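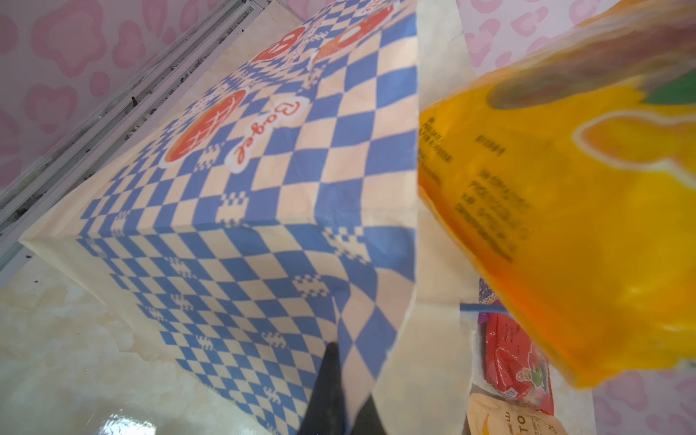

O que mudou na expedição da Bendau

Trabalho na expedição da Bendau há 3 anos. Montamos sacos de oferta com doces e snacks, até 600 por turno, e em junho entrou na linha o sistema da Dronano. O braço trata dos pacotes e nós ficamos com o que vem antes e depois: abastecer, conferir a lista, fechar e etiquetar.

O primeiro mês foi lento. Os sacos de papel dobram-se na boca e as embalagens de gomas, moles e brilhantes, são piores de agarrar do que uma caixa. Parávamos a linha várias vezes por turno. Os meus pulsos agradecem a mudança, isso digo já. O que me custa é o ritmo: antes conversávamos enquanto enchíamos, agora cada um tem o seu ecrã.

Ninguém foi despedido. Duas pessoas passaram para a Broma, no armazém ao lado, por escolha delas, e os lugares ainda não foram preenchidos. A formação durou 2 dias e foi curta. Aprendemos a maior parte com os erros, sobretudo com as gomas LOT 100 e os rebuçados Fox's, porque cada saqueta tem o seu tamanho e a sua rigidez.

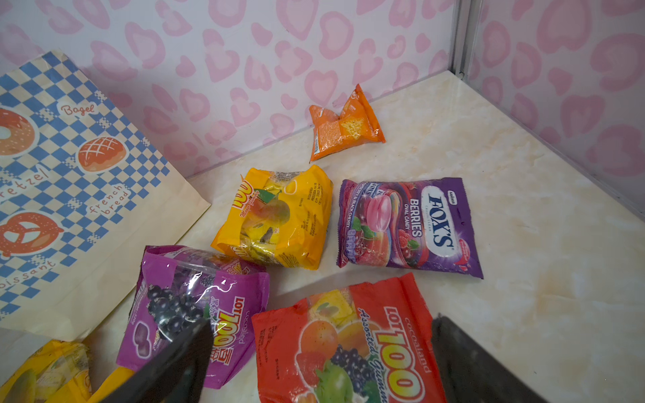 Uma leitora escreveu-me a dizer que na Bratu foi igual no início, e que só melhorou quando deixaram a equipa do turno decidir a ordem dos produtos. Perguntou também se o prémio de produção se manteve. Por enquanto sim, mas o cálculo vai ser revisto e ainda não vimos a proposta.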